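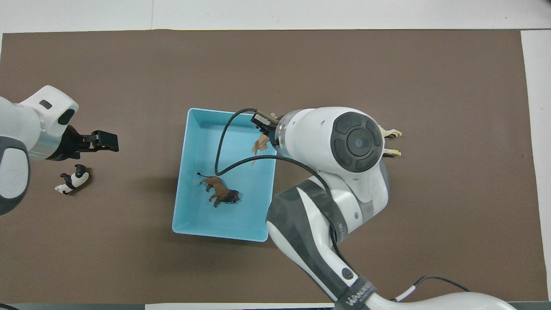

Play figure sorting kits: questions we get a lot

Do I need the paper on the table? No, but we use it every time. Plain brown paper, flat, one big sheet, tape the corners if it curls. Small figures show up well on it and kids can draw fences and ponds right on the paper afterward. Lay it over most of the table and put the tray near the middle, like with the light blue one and the lion. Anything still out on the paper, like the little black and white animal, hasn't been sorted yet. Lying on their sides is fine. Standing them up takes forever.

What comes in the kit?
Animal figures, one tray, a fold of brown paper, a card with sorting ideas. Full list is on the box lid. The school kit has 80 figures and extra trays.

Do I have to use your tray?
Nope. Any low tray with a flat bottom. Baking sheet, lunch tray, lid of a shoe box. High sides are a pain, kids can't see in.

How do I sort them?
However you like. Farm and wild is the easy one. Then by color, by pattern, tail or no tail. Start with 2 groups and go from there. Older kids make up there own rule and someone else has to guess it.

What age?
From 3 up. Figures are small-ish so not for babies or anybody who still chews on things. Stay close with mixed ages.

Can they be washed?
Yes. Warm water, dish soap, old toothbrush for manes and ears. Towel dry. No dishwasher, the paint goes. Trays same.

Figure won't stand up. Faulty?
Usually a leg bent in shipping. Hot tap water for a minute, bend it gently, then cold water while you hold it. Grown-up job. Still wobbly? Write us, we'll swap it.

Lost one. Can I buy singles?
Yes, most of them. Write to the Arnport store with the name on the belly, or just send a picture if its rubbed off. The Trandbridge set is retired and we only have odds and ends left, so ask first.

Is the Chmielewska tray the same as the standard one?
Same size. Slightly deeper. They stack together but the lids don't swap.

How long does shipping take?
5 working days for regular orders. School orders longer, depends on how many trays. December is slow, order early.

I was charged but got no email
Check spam. Then send us the order number and we'll look it up. Please don't order again, we end up refunding the second one and it takes ages.

Returns?
Unused, in the box, with the receipt. Paper can be missing, we don't care about the paper. You pay postage unless we sent the wrong thing.

Where do I write?
Zendedus Play, Box 2686, Arnport. Or the contact form, which is faster. Put the kit name in the subject line plesae.

Page updated 15 Nov 2018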